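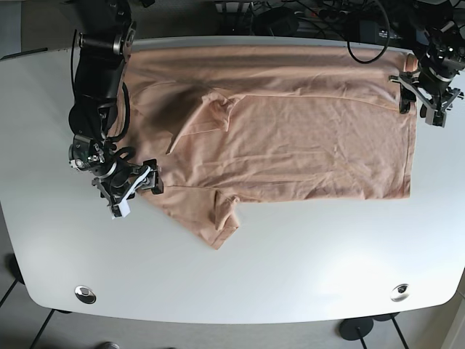
Minutes of the Folding Data Meeting, Asby project
15 August 2019

Present: Cheuk-hei Yeh (chair), Sze-wing Leung, Tsung-han Lo, Ya-wen Mak
Apologies: King-fai Hsieh, who is at the Ernenora site and sent his notes ahead
Minutes taken by Ya-wen Mak

1. Last meeting's minutes

Accepted with one correction from Tsung-han, who would like it known that he offered to rewrite the labeling guide and did not promise to have it done by now. I have changed the wording and he has been very gracious about it.

2. Where we are with the collection

Sze-wing read out the totals. We have 3,460 folding examples that have passed review, all classes of garment together, and T-shirts are by far the biggest share. Another 38 are sitting in the review folder with a question mark against them, and we came back to those under item 4. Cheuk-hei thanked everybody who has been driving the arms this month, and said she knows it is tiring on the shoulders and that the folding starts to blur together after the first hour. There was warm agreement on this point, and a short detour about chairs that I have not written down.

King-fai's notes say the people at Ernenora are pleased with the steady pace but would like more variety in how a shirt starts out. At the moment too many of our examples begin with the shirt already laid fairly flat, and he worries that the model will learn to finish a fold very nicely and have no idea how to begin one. Sze-wing said she had been thinking the same thing and was glad to hear it from somebody else first!

3. Starting positions

We spent the longest on this, and I will try to do it justice.

Tsung-han suggested that we simply drop the shirt on the table from chest height and take whatever comes. Sze-wing liked the idea but pointed out that a dropped shirt quite often lands with the sleeves trapped underneath, and the operator then spends most of the example hunting for a sleeve. Cheuk-hei felt that hunting for a sleeve is a perfectly good thing to show the model, so long as the operator does get there in the end and does not go round in circles. After some friendly back and forth we settled on a mix. The next batch will be 300 T-shirt examples, half of them dropped and half laid out by hand with one sleeve folded in and the other left wherever it falls. Sze-wing will write up the order so that the two kinds are shuffled together and no operator gets a whole afternoon of dropped shirts.

We also agreed that an example may stop partway through if the operator can see the fold is past saving. It should be saved and marked "abandoned" and should never be deleted. Tsung-han asked whether a restart counts as the same example, and the answer is no, please start a new one.

4. The examples in question

Sze-wing showed us several of the 38. In most of them a gripper presses on the cloth beside the collar for a long while and it is hard to tell from the picture whether it has hold of one layer, both layers, or nothing much. Tsung-han thinks the recorded finger opening should settle it in nearly every case, and he will go through them and put them into two piles. Anything he can't decide goes to King-fai, who has offered to be the tiebreaker.

That led us on to a wider chat about pinching. The newer operators tend to come in too flat and push a wrinkle ahead of the fingers. Cheuk-hei does it too, by her own account. Sze-wing has found it easier to come down more steeply near a hem and close slowly, and she will give a short demonstration before the next session. Everybody is welcome, including those who feel they have it mastered.

5. Garments

Lollau have asked if we can add towels before the end of August. Cheuk-hei would rather finish the T-shirts properly first and the rest of us felt the same, so she will write to them kindly and offer towels after the new batch is done. I raised the matter of ironing. Some of the shirts have been pressed between sessions and some have not, and we had no rule. The rule is now that we leave them creased, as people's laundry generally is.

Pale shirts against the white table came up again. Sin's reviewers find the edges hard to follow when they mark the hem. We will keep pale shirts in, but Tsung-han will add a line to the labeling guide saying that a reviewer may mark a hem "unsure" without having to explain it.

6. Actions

Sze-wing: shuffled order for the 300 new examples; pinching demonstration.
Tsung-han: sort the 38; labeling guide, including the "unsure" line.
Cheuk-hei: reply to Lollau about towels.
Ya-wen: send these minutes to King-fai and add the "abandoned" mark to the session sheet.

7. Any other business

Tsung-han asked that whoever finishes a session please bring both arms back to their resting pose before logging out. Cheuk-hei asked for the spare shirts to be returned to the shelf by size. We finished a little later than planned, and the next meeting will be called once the new batch is halfway through.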